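Automation at Farkeck

Farkeck is a furnished-rental company that manages 300 apartments. It began automating its turnover work, the cleaning and resetting of units between tenants, under operations head Carla Masri. The program covers scheduling, linen transport and floor cleaning. Soft furnishings are still arranged by hand.

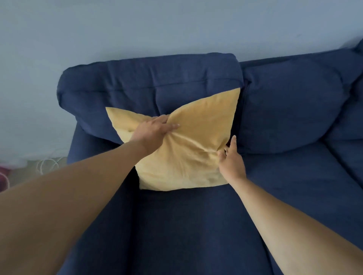
Floor machines supplied by Primby took over vacuuming in 160 of the units. Room attendants, who had spent much of each shift on floors, were reassigned to beds, sofas and final checks. A scheduling program called Gollell replaced the paper job sheets and sends each attendant the next address by phone.

Staff views have been mixed. Ulises Ocampo, a shift lead, reported fewer back complaints but said attendants had less say over the order of their work. After objections in August, the company restored a 10-minute gap between jobs. Trainer Chae-won Ha rewrote the staff manual, which now includes a section on restarting a stalled machine.

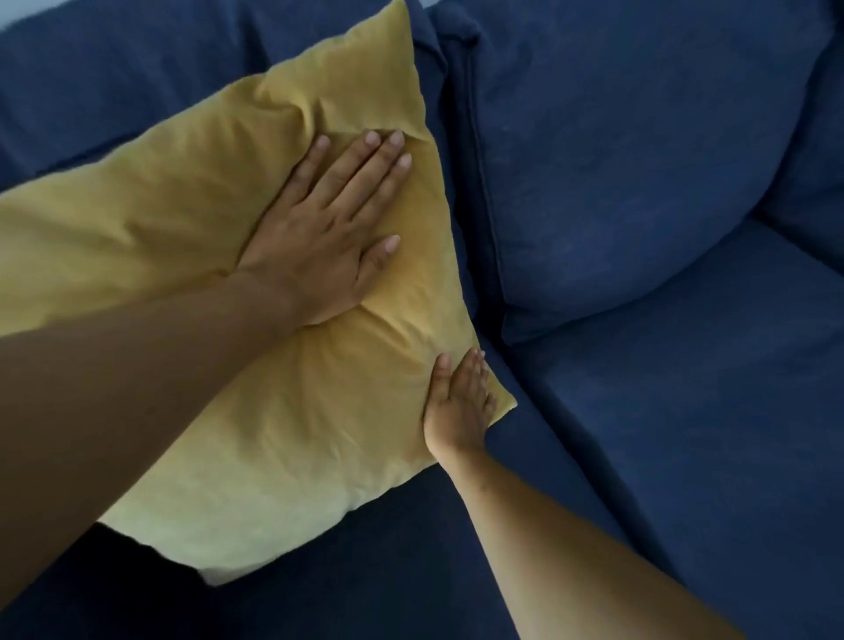 Placing a throw pillow on a sofa by hand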